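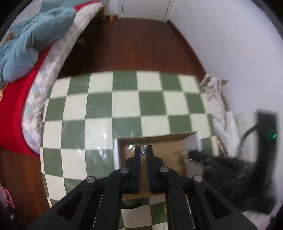 Small clear item held at the fingertips over an open cardboard box; second gripper at right.

Handling small transparent parts with two hand-held grippers

Posted in: Teaching by Demonstration

Our group is recording demonstrations of a sorting task with two hand-held grippers. The operator picks up small clear items and places them in a shallow cardboard box. Of the 42 demonstrations recorded to date, 5 were rejected at review because the reviewer could not establish when the item had left the fingers. We would appreciate guidance on two matters: whether the checkered table covering should be replaced, and whether the second gripper should remain still while the first is releasing an item.
Tolton Workshop

The table covering may remain, provided that later sessions include other surfaces. A policy trained over one pattern only may perform poorly elsewhere. Glare is the greater concern. The cloth in your picture shows two bright spots to the left of the box, and clear parts are easily confused with reflections of this kind. Please move or diffuse the lamp before changing anything else.

With regard to release, we ask our operators to observe the following:
Lower the item until it is close to the floor of the box.
Hold still for 2 seconds.
Open the fingers fully and pause again before withdrawing.

The second gripper may move during the approach. It should be at rest during the release. In your picture it is strongly blurred, and a reviewer would have difficulty judging its position. Demonstrations in which an item is dropped and picked up again should be kept and labeled separately.
Farina

We use remote control for this and had the same trouble with clear parts. Slower is better. Check your finger pads too, ours had worn smooth.
gullo_bench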